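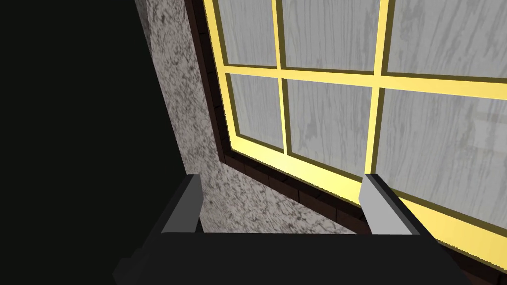 solderpup wrote:
If the sim view goes through the wrist camera, your gripper model needs to match the printed fingers before you tune anything. Jovita Barrera had hers 6 mm off and every grasp landed to one side.

retamal_shed wrote:
Fair point. Mine are measured off the real ones with calipers. The arm on the bench is a Totell kit with new shoulder motors, and I run the sim first so I don't break another bracket. Fingers open wide, no load, wrist camera at 30 frames a second.

kmott27 wrote:
I'd skip the sim. It took me 23 evenings to build a room in Protalora, and the real arm still behaved differently - mostly backlash in the elbow.

retamal_shed wrote:
Backlash is a separate problem. I only want the camera angle and reach sorted out. Here is another view with the window higher up and the gripper near the dark surface. 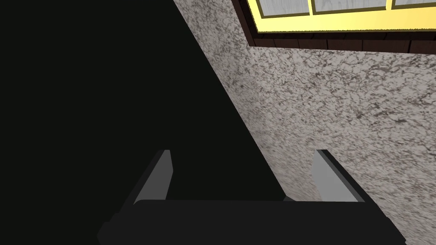
Category: Home Builds > Arms and Grippers

solderpup wrote:
Try more light on that side. With that much black my edge detector would have very little to work with.

kmott27 wrote:
Or leave it dark and see if the code copes. My garage is worse than that in May with the door shut.

retamal_shed wrote:
I'll add one lamp and keep the old settings in a second file. The Aminitz driver board gets here next week, so the real arm is parked until then anyway.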